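Dahlgren Robotics Lab Open Day: Frequently Asked Questions

General

When and where is the open day?
The open day is held in January in the Dahlgren building on the Treltbridge campus. Doors open at 10 a.m. and the last demonstration starts at 3:30 p.m. Use the east entrance. The main entrance is card access only.

Do I need to register?
Yes. Each demonstration session holds 80 visitors, and places are assigned in the order that registrations arrive. Your confirmation message contains a session number. Bring it on paper or on a phone.

Can I attend more than one session?
You may register for one live session. The simulation room has no session limit and can be visited at any time during opening hours.

Is there a minimum age?
No. Visitors under 14 must be with an adult in the live demonstration area. School groups should register as one party and give the total number, staff included.

Is there parking?
Lot 5 is open to visitors without a permit. Accessible spaces are next to the east entrance. The closest bus stop is Treltbridge North.

Getting around

Which rooms are open?
The live demonstration takes place in Room 721. The simulation room is two doors down on the same floor. The machine shop and the server room are closed to visitors.

Is the floor accessible by elevator?
Yes. The elevator is to the left of the east entrance. Staff can reserve a place at the front rail for wheelchair users if this is noted on the registration form.

May I take photos or video?
Yes, without flash. Flash interferes with the depth cameras above the work table.

The live demonstration

What does the arm do?
The arm sorts small objects on a table under control of the Jiseo planner. A run takes almost 2 minutes. Runs are repeated for the length of the session, with the objects moved by hand between runs.

Can visitors operate the arm?
No. The arm runs inside a marked zone and is operated by lab staff only. Visitors may choose the starting layout of the objects from a set of printed cards.

What happens if a grasp fails?
The planner opens the gripper, returns the arm to its start pose and tries again. After a second failure the operator stops the run and resets the table. Failed runs are logged in the same way as successful ones, and the log is shown on the wall display.

The simulation room

What is shown there?
Tasks in Wundau, the simulator we use to test a policy before it goes on hardware. The kitchen set places an arm over a marble counter, with wooden cabinets below and a stone wall behind. Small objects lie on the counter, including a green one the size class of a lime, and the gripper works close to the surface. 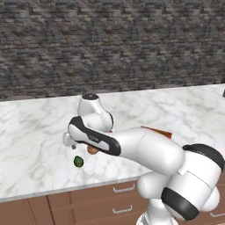
Can visitors try the simulator?
Yes. Two workstations are set up with a game controller. The left stick moves the gripper in the horizontal plane, the right stick sets height and rotation, and the trigger closes the fingers. Please limit your turn to one task when others are waiting.

Does the simulated arm behave like a real one?
Joint limits and link masses follow the hardware model. Contact is less exact. Friction between the fingers and a rounded object is approximated, so a grasp that holds in simulation can slip on the table.

Is the software available for download?
The Wundau viewer and the kitchen set can be copied from a workstation to your own USB drive. The Jiseo planner is not distributed.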